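Washing at lower temperatures: what we learned between January and April

From the newsletter of the Plenatmont Residents' Association, spring issue

In the last issue I promised to report on the laundry room in the basement of block B, and on the trial of washing at 30 degrees. Several neighbours have asked me on the stairs how it went, so I write it down here properly. I am sorry that it became long. My mother tongue is Polish, and I come from Rurkow, a small town where everybody has an opinion on washing, so perhaps it was unavoidable.

First, the background for those who moved in recently. Until the end of last year the two large machines downstairs started by default at 60 degrees. If you pressed only the green button, you got 60 degrees, two hours and ten minutes, and a very hot door. Most people pressed only the green button. When the electricity bill for the common areas arrived in the autumn, Catrin Mathias from the second floor compared it with the year before and found that the laundry room was using much more than the stairs, the lift and the outside lamps together. She proposed that we change the default to 30 degrees and look at the meter again in spring. Everyone could still choose a hotter programme by turning the knob.

The meter first. From January to the beginning of April the laundry room was used for 251 washes according to the booking sheet. In the same months last year the sheet shows a very similar number, a few more. The consumption went down by a little over one third. I expected less than this, to be fair, as the dryer is on the same meter and the dryer did not change. The saving is some 400 kilowatt hours. On the single household it is not a big sum, but it stays in the common fund, and we have already used part of it for the new seal on the left machine.

Now the complaints, which I find more interesting than the kilowatt hours.

The most frequent one was the smell. In February three households told me that their towels came out smelling like a cellar. I asked what detergent they use and how long the wash stays in the drum after the end. Two of them used liquid detergent only, and all three had the habit of starting the machine before work and emptying it in the evening. Wet cotton which lies for eight hours in a closed drum will smell after any temperature, but after 60 degrees it takes longer until you notice it. The booking sheet now has slots in the evening until 21:30, so please use these if you can't come down during the day. And leave the door and the detergent drawer open when you finish. There is a paper sign about it. The sign has fallen down two times, and I have put it back with better tape.

The second complaint was about the machines themselves. When a machine is used only with cool water, a grey film grows inside the rubber and in the pipes. Therefore we run both machines empty at 90 degrees once in a month, with a cup of washing soda. The first time we did it, in January, the water in the glass became quite brown. In March it was nearly clear. The repair man from Noner, who came for the seal, told us that once a month is enough for a house of our size, and that vinegar should not be used because it is hard on the rubber. I know many people swear on vinegar. Please keep it for the kettle.

The third complaint was about stains, and here I must give the neighbours right. Thirty degrees is enough for sweat, dust, ordinary food and the dirt that comes from wearing a thing for a day. It is not enough for cooking oil, for make-up on collars or for the black grease from bicycle chains. For these you must do something before the wash. A drop of dish soap, rubbed in with the fingers and left for a quarter of an hour, removes most oil. Blood and egg want cold water, never warm, otherwise they stay for ever. Grass is difficult. For grass I soak overnight with powder that contains enzymes, and then it usually goes.
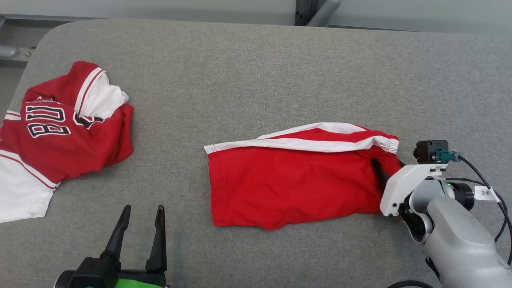 Powder or liquid is a question where I changed my mind during the winter. I was always for liquid, as powder at low temperature left white lines on my dark trousers. Mrs Farahani in block A advised me to put less of it, and to stop filling the drum to the top. I did both and the lines disappeared. Powder contains bleach for white things, and liquid does not, and this is the reason why my white sheets had become slowly yellow. Now I use powder for whites and towels and liquid for everything coloured. The water in our street is of medium hardness, so take the middle line on the packet and forget the high one.

About the quantity in the drum: put your hand flat on top of the laundry. If the hand fits in easily, it is fine. If you must push, take out something. It is better to wash two times with proper space than once with everything pressed together, even if it feels like a waste.

Colours ran less than I feared. With hot water a new red thing can turn all the rest pink in one go, and at 30 degrees this danger is smaller, but it is not zero. Anything new and strong in colour should go alone, or with dark things, for the first two washes. Things where a strong colour and white are sewn together are the most delicate case. Do not soak them, do not leave them lying wet in a heap, and hang them so that the white part is not touching the coloured part. Turn them inside out if there is a print on them. Elastic in waistbands also lives longer with cool water. It is the heat of the dryer that kills it in the end, so for sports clothes I would not use the dryer at all. They are dry on a line by the next morning anyway.

What should still be washed at 60? I asked at the pharmacy on the corner and they gave me a reasonable answer. When somebody in the house has a stomach illness or a skin infection, wash the bed linen, towels and underwear at 60 until the person is well. The same for cloth nappies and for kitchen cloths that have touched raw meat. For people with dust allergy, pillow cases and sheets at 60 too. The rest of us can wash at 30 or 40 with a calm conscience.

Duvets are a separate chapter. A large duvet does not fit well in our machines. It gets wet outside and stays dry in the middle, and then the machine cannot balance itself and walks across the floor. In February somebody tried it with a double one and the noise could be heard on the first floor. The launderette behind the station has a bigger drum, and it takes less than an hour.

A few words on the drying room. It was more used this winter than before, and we had not enough lines. We have put up one more, so there are now 7, and I ask everyone to take the dry things down within one day. If you find dry laundry of another person and you need the place, you may take it down, fold it and put it on the shelf by the window. Please do fold it. A shirt that was thrown in a heap must be ironed again, and this also costs electricity. The small window should be open by a hand's width when wet laundry is hanging, also when it is cold outside. In March the wall behind the last line had dark spots in the corner. I have cleaned them with alcohol and they have not come back so far, but it was a warning.

Two technical remarks. The right machine shows the remaining time wrongly on the 30 degree programme. It says 1:05 and needs one hour and twenty minutes, and it is not broken, it only counts badly. And the spin speed is now set to 1200 turns, which is good for towels and too strong for wool. Wool has its own programme, marked with the little ball of yarn.

At the meeting in April we will decide if the default stays at 30 degrees. Catrin would like to keep it, and I would too. One household has asked for 40 as a compromise, and this will also be put to the vote. The meter readings, with the numbers for each month, hang on the board next to the letter boxes, and if somebody finds a mistake in my calculation, I am at home most evenings after six.

Lost and found: in the drying room there is a blue pillow case, a single grey sock for a child and a bag of wooden pegs. They are on the shelf by the window until the end of the month.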